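Burlow's delivery vans, again

Tue 20 August

Burlow says it will have up to 1,000 driverless delivery vans on the street by December. I read the announcement twice looking for the part where they say which street. It isn't in there.

What is in there is a new investor, Ternel, which makes brake parts and now owns a slice of a company that has been "one year out" for as long as I've had this blog. Priit Strazds, who runs Burlow, called the deal a vote of confidence. Maybe. Ternel also gets to sell Burlow the brakes, so I'd like to know how much of that money goes out the door and comes straight back in.

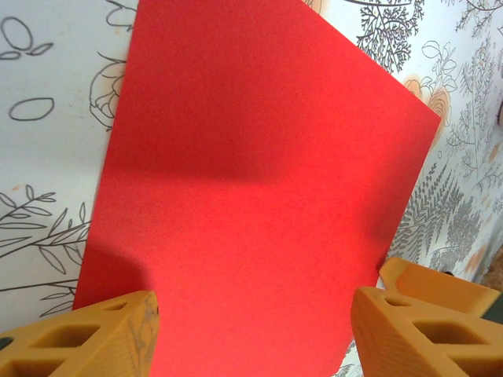 Red paper on the botanical wallpaper.

My bigger gripe is with the testing numbers. Burlow ran 12 vans last winter, and 9 of them had a person in the seat the whole time. The other three stayed on a closed lot in Clirkora. Going from that to a fleet in four months is a lot to swallow, and the press release gets there in one paragraph with the word "scale" in it four times.

Triin Pētersons wrote to tell me I was too hard on them in the spring, and that the lidar units have gotten much cheaper. Fair enough, they have. Cheap sensors don't get you a permit, though, and I still can't find a city that says it has issued one. If you know of one, send me the link and I'll post it.

Comments are open until Friday. Please keep the stock tips out of them this time.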